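Vendura Open Day: The Table-Setting Station
Photo gallery

Vendura opened its Drinach workshop to visitors on November 23, 2019. The gallery covers the table-setting station, where two arms work over one tabletop. 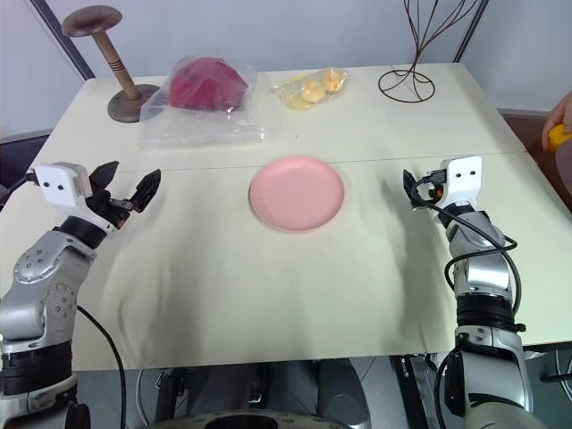 Zineb Ait Ali wrote in after the visit that she would have liked to see the arms work with dishes of different sizes, because at home no two of her plates match and a machine that only knows one would be of little use to her.

The two-armed station. A pink plate rests on the cloth between the grippers, with bagged items, a wooden stand and a wire sculpture along the back of the table. A person is holding something yellow at the right.

The comment is a fair one, and other visitors raised it during the day. The notes below come from the talks given at the station and from the questions that followed. They are in the order the talks were given, and the afternoon group heard a shorter version.

The task
Vendura's exercise for the day was short. An item is picked up from the back of the table and put on the plate, and then the plate is cleared for the next try. Purificación Palacios ran the morning talks. She told each group that the plate may be moved between tries and that the arms are expected to find it again. Each group was limited to 20 people so that everyone could get a view of the table.

Soft things and bags
Most of the questions were about plastic bags. A thin bag changes shape when a gripper closes on it, and clear plastic is hard for a camera to judge. Palacios said the team spent most of June on bags alone and still considers them the least reliable part of the work. A gripper can close on the loose end of a bag and lift it with the contents swinging underneath -- a poor way to carry bread. The team would like the arm to take hold nearer the contents without squashing them.

The cloth
Someone asked why the work is not done on a bare surface. The answer was that kitchen and dining tables often have something on them, and a cloth that wrinkles or shifts is part of the problem. If a finger catches a fold, everything resting on the cloth can move. The operators do not smooth it out between tries unless it has slid toward the edge.

Two arms
Two arms can share a job that is awkward for one, such as steadying a plate while something is put on it. They can also get in each other's way. Palacios explained that the software keeps a gap between them and that one arm will wait if the other is already over the middle of the table. The waiting looks like hesitation, and several people took it for a fault.

Cameras on the wrists
Each arm carries a camera at the wrist. A view from close to the gripper helps in the last part of a reach, when the arm itself may block the view from farther away. Questions about lighting came up here as well. The workshop keeps its lights at one level during a session, and the team has plans to vary this next year.

People at the table
Operators hand items in and take them away by hand. Visitors were asked to stay behind the floor line and to keep bags and coats off the rail. An operator stayed by the stop button through every session. Children under six watched from the side bench with an adult.

How the session is scored
A try counts as good only if the item ends up on the plate and nothing else has been knocked over. The team runs 70 tries in a set and writes down the reason for each one that fails. Dropped items and missed grasps are logged separately. Palacios declined to give a success rate for the day, saying that the items had been changed too often for the number to mean much.

Other stops on the visit
The McGrath room next door had a talk on gripper fingers and how quickly the tips wear. The Mevance display in the hallway covered cable routing, with worn sections of cable that people could handle. There are no pictures from either stop in this gallery.

Reply to the comment
Palacios sent a short answer to Zineb Ait Ali's note. Plates of different sizes are on the list, along with bowls, and the team would rather start with dishes that people really own. Anyone in Drinach with an odd plate to give away can leave it at the front desk, wrapped and marked for the table station. Chipped ones are fine -- cracked ones are not.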